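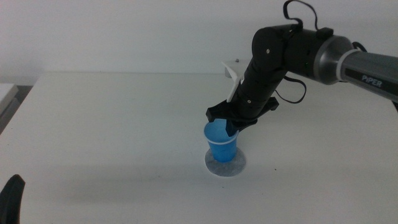

사진=노커(Norker) 제공

노커, 트롬데일 업무단지에 다회용 컵 3,000개 공급… 회수 계획은 여전히 빈칸

생활용품 업체 노커(Norker)가 2025년 2월 24일 트롬데일(Tromdale) 업무단지 입주사를 대상으로 다회용 컵 대여 서비스를 시작한다고 밝혔다. 공급 물량은 3,000개이며, 이용자는 컵을 받을 때 보증금 2,000원을 내고 반납할 때 돌려받는다. 회사는 이 사업을 "일회용 컵 없는 사무실의 출발점"이라고 소개했지만, 배포한 자료에서 정작 컵이 어떻게 돌아오는지에 관한 설명은 두 줄에 그쳤다.

제품 자체는 단순하다. 속이 은은하게 비치는 파란색 플라스틱 컵으로, 위가 넓고 아래로 갈수록 좁아진다. 입이 닿는 가장자리에는 가는 흰색 띠가 둘러져 있다. 컵과 함께 쓰는 둥근 받침은 회색과 흰색이 섞인 색이며 지름이 컵의 두 배쯤 된다. 노커는 컵과 받침을 "한 세트"로 부르는데, 보증금이 받침에도 적용되는지는 자료에 나와 있지 않다. 회사에 물었더니 "현재는 컵 기준"이라는 답이 왔다. 받침을 잃어버리면 어떻게 되느냐는 질문에는 "운영하면서 정하겠다"고 했다.

크기도 따져 볼 만하다. 흰 탁자에 올려놓은 홍보 사진 속 컵은 작은 편이다. 사무실에서 흔히 마시는 큰 용량의 아이스 음료를 담을 수 있을지 의문이 드는데, 보도자료에는 용량 표기가 없다. 뚜껑에 관한 언급도 찾을 수 없었다. 음료를 들고 승강기를 타야 하는 직장인에게 뚜껑은 사소한 문제가 아니다. 노커 측은 뚜껑을 "추후 검토 사항"으로 분류했다.

환경 효과에 대한 설명은 더 허술하다. 노커는 컵 한 개를 65회 사용한다는 가정 아래 쓰레기 감축량을 계산했다. 이 횟수가 실제 사용 기록에서 나온 것인지 묻자 회사는 "내부 내구성 시험을 바탕으로 한 목표치"라고 답했다. 시험 결과는 공개하지 않았다. 세척기에 그만큼 넣어도 모양이 유지된다는 것과 사람들이 실제로 그만큼 반납한다는 것은 전혀 다른 이야기인데, 자료는 둘을 같은 숫자로 처리하고 있다.

아르티 아후자(Aarti Ahuja) 노커 사업개발 담당은 전화 통화에서 "보증금이 있으니 이용자들이 자연스럽게 반납할 것"이라고 말했다. 그는 반납함을 단지 안 건물 2곳에 먼저 설치하고 이후 늘려 가겠다고 했다. 어느 건물인지는 아직 협의 중이라고 한다. 반납함이 없는 건물에서 일하는 사람은 빈 컵을 들고 옆 건물까지 걸어가야 한다.

포장재 컨설팅 회사 사치데바(Sachdeva)의 조티 차우다리(Jyoti Chaudhary) 연구원은 회사의 낙관에 고개를 저었다. "보증금은 반납이 쉬울 때 힘을 씁니다. 반납함이 멀면 컵은 책상 서랍으로 들어가고, 연필꽂이가 되고, 화분 물 주는 컵이 됩니다. 예쁜 컵일수록 더 그렇고요." 그는 색이 뚜렷한 컵이 오히려 기념품처럼 취급될 가능성을 지적하면서, 서비스 시작 전에 분실률 예상치부터 내놓았어야 했다고 덧붙였다.

세척은 외부 업체 리르노프(Rirnov)가 맡는다. 수거한 컵을 단지 밖 세척장으로 옮겨 씻은 뒤 다시 가져오는 방식이다. 운송 거리와 횟수, 세척에 드는 물의 양은 감축량 계산에서 빠져 있다. 노커는 이 부분을 "보완 중"이라고 했고, 리르노프는 계약 내용이라는 이유로 답변을 거절했다.

입주사 반응은 엇갈린다. 한 설계사무소의 총무 담당자는 "탕비실에 쌓이는 종이컵이 줄어든다면 써 볼 생각"이라고 했다. 반면 같은 층을 쓰는 회계법인 직원은 "머그컵은 이미 다들 있다. 돈을 맡기고 빌려야 할 이유를 모르겠다"고 말했다. 단지 1층 카페 점주는 노커에서 연락을 받은 적이 있지만 자기 매장 음료를 이 컵에 담아 주기로 합의한 일은 없다고 밝혔다. 보도자료에는 "단지 내 카페와 연계"라는 문구가 들어 있다. 노커는 해당 문구가 "논의 중인 내용을 포함한 것"이라고 해명했다.

비용도 남은 문제다. 입주사가 내는 월 이용료는 계약 규모에 따라 다르다는 이유로 공개되지 않았다. 이용자가 컵을 돌려주지 않아 회사에 남는 보증금을 어디에 쓰는지도 정해지지 않았다. 아후자 담당은 "수익으로 잡을 생각은 없다"고 했으나 이를 약관에 넣을지는 확답하지 않았다.

노커는 오는 5월 첫 운영 결과를 내놓겠다고 밝혔다. 회수율과 분실 수량을 함께 공개할 것인지 묻자 회사는 "공개 범위를 검토하겠다"고 답했다.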